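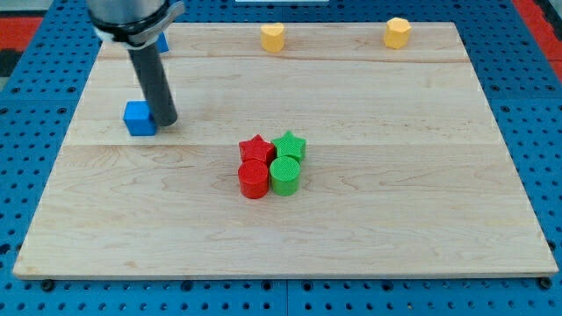
Small Shops, Long Leases

The market hall at Vevora opened in July with 10 workshops on its ground floor, each let to a tradesperson who had lost premises elsewhere in the district. Rents are fixed for the first term. Tenants pay for their own power and share the cost of the loading yard.

Applications were higher than the district office had planned for. Staff received 1,240 inquiries before the list closed, many of them from furniture makers and upholsterers who had been working out of garages. Busisiwe Mokgethi, who directs the letting program, attributes the demand to the sale of the old Mnguni warehouses, where monthly agreements had been the rule.

"A person cannot buy a heavy saw on a monthly agreement," she said. "The bank will not lend against it."

The workshops measure 1,376 square feet each, with a wide door to the yard and a smaller one to the public walkway. Retail sales are permitted on weekends. Noise limits apply after six in the evening, and two tenants have asked that they be reviewed.

A second building, on Sulanero Street, is under survey. It has a sound roof but no freight access, and the office has yet to decide whether a new entrance can be cut through the north wall.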